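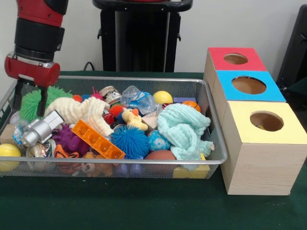 The group at Kuusisto has spent most of the past year on one question: how a robot arm should choose its next object when everything in front of it is touching something else. The project is called Prollora. Its first results went to the partners at Balholm in November, and we spoke to the engineer who runs the trials.

"People assume the hard part is closing the fingers," she says. "The hard part is deciding where to go before that. If you pick badly you drag three other things along with you."

The usual approach is to work out what each object is, look up a good grip for it and then plan the movement. Prollora leaves out the first step. The software takes a view from overhead and gives every small patch of the heap a score for how likely a grasp there is to hold. It has no list of toys and no names for them.

"We had names at the start," she says. "We dropped them because a plush toy lying folded over is a different shape every time. Knowing it's a plush toy didn't help us much."
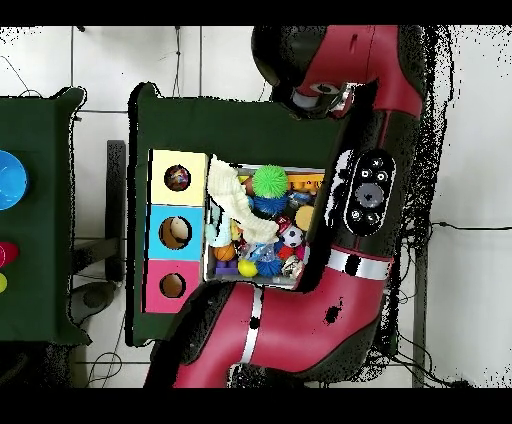
*The work table seen from overhead, with the three boxes to the left of the toys.*

Toys were her choice. She wanted hard bricks, smooth balls, cloth and soft rubber spikes in the same heap, and says a toy shop was the cheapest place to get all of them. The spiky balls give the most trouble. Their outline is vague from above, and the depth readings come back patchy.

"The score map used to go blank over them," she says. "The arm would treat a spiky ball as a hole in the pile and go for whatever was beside it. We fixed part of that by training on bad depth data on purpose. We stopped cleaning it up first."

The main test was a comparison. The team ran 100 attempts with the old method, which needs to recognise the object, and 100 with the new one, on heaps mixed by the same person in the same way. An attempt counted as a success if a single object was lifted clear and held. Lifting two at once was marked as a failure, even when neither fell.

She won't give the success rates until the paper is out, but says the new method came out ahead on soft items and level on hard ones. It was slightly worse on small blocks.

"I'd like that in the article, please," she says. "Blocks are easy if you know they're blocks. We gave that up and it costs us something."

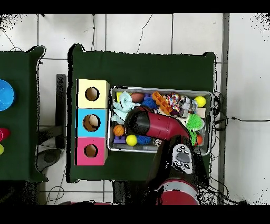

*The gripper over the tray, with balls, blocks and soft toys packed together.*

The arm keeps a short memory as well. After a failed grasp, the patch it tried is marked down for the next 2 attempts, then allowed back. Earlier versions had no such rule, and the log has one run in which the arm went for the same fold of cloth 179 times over a lunch break.

"We kept that log," she says. "It goes in the talk."

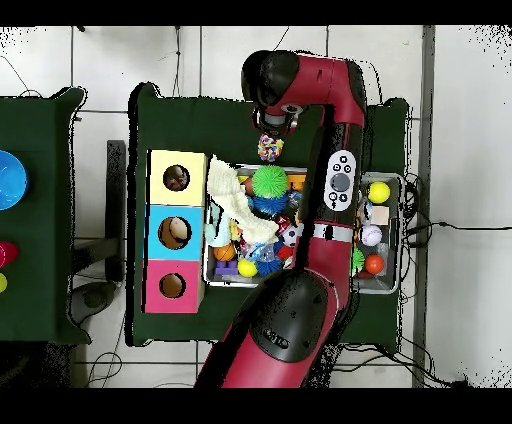 Placing is treated as a separate problem. At present the arm can only be asked to hold an object over a given point and let go, and the choice of point is typed in by hand. A colleague at Estden is working on matching objects to openings by size, using the same overhead view, and the two pieces of software should be joined next year.

I asked whether any of this would carry over to things other than toys. She was careful. The scoring has been tried on a box of mixed kitchen tools and did poorly on anything long and thin, which she puts down to the training heaps having very little of that shape in them. More data would probably help, she says, but she would sooner find out why first.

The code will be shared with the paper, along with the failed attempts.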